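My first small electronics show, and yes, I bought a speaker 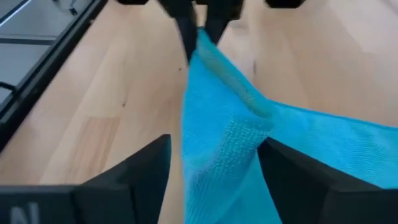

I've wanted to go to a proper audio and gadget show ever since I was a kid circling things in catalogs, and in January I finally went. It wasn't one of the giant ones. Rimness is held in a convention hall with bad coffee and great parking, and I had the best day!

I got there 40 minutes before the doors opened and there was already a line. The guy in front of me had driven down with a pair of bookshelf speakers in his trunk because he wanted to ask the people who built them about a buzz in the left one. (They had him bring them in. They opened one up on the counter. I love this hobby.)

My first stop was Tekivex, who had their new soundbar playing in a curtained-off room that held maybe a dozen chairs. I went in thinking soundbars were all pretty much the same and came out texting my brother in all caps. The dialogue was so clear. They played a rainstorm clip, then a stretch of an old courtroom drama, and I could follow every word without anybody reaching for the remote. It's going to sell for $900 and it comes with a separate subwoofer, which I didn't get a good look at because someone had parked a stroller in front of it.

Then Gravar. Oh, Gravar. They make headphones and only headphones, and they let you sit there as long as you want with your own phone plugged in. I tried 4 pairs and kept going back to the cheapest, which are open-backed and so light I forgot to take them off when I stood up and nearly took the whole stand with me. Sorry again to the lady at the booth. The bass is a little shy on them, but voices and acoustic guitar sounded wonderful, and the ear pads come off with a quarter turn so you can swap them out in seconds.

After lunch I sat in on a talk by Esmaeil Kordestani about room placement. I figured I'd stay ten minutes and ended up staying for the whole thing plus the questions. His big point was that most of us shove our speakers right up against the wall and then blame the speakers. He had a little portable pair on stage and kept moving them forward a few inches at a time while the same song played, and you could hear the muddiness go away. I went home that night and pulled mine out from the wall, and wow. I'm still grinning about it. My cat is less pleased, as she used to nap back there.

The speaker I bought is the Zamani, a portable Bluetooth one with a fabric strap and real knobs. Knobs! It has one for volume and one for tone and they click. I've had it in the kitchen every day since. It gets plenty loud for me, the battery lasts through a weekend of cooking, and pairing takes a second or two. My only gripe is that the charging port is under a rubber flap that's a pain to open with short nails.

Someone at the door told me they had around 1,000 people through by the afternoon, and it never felt too crowded to hear things. I'm already planning on next year, with better shoes and a longer playlist. If you've tried the Gravar open-backs at home, leave me a comment, I'd love to know how the pads hold up!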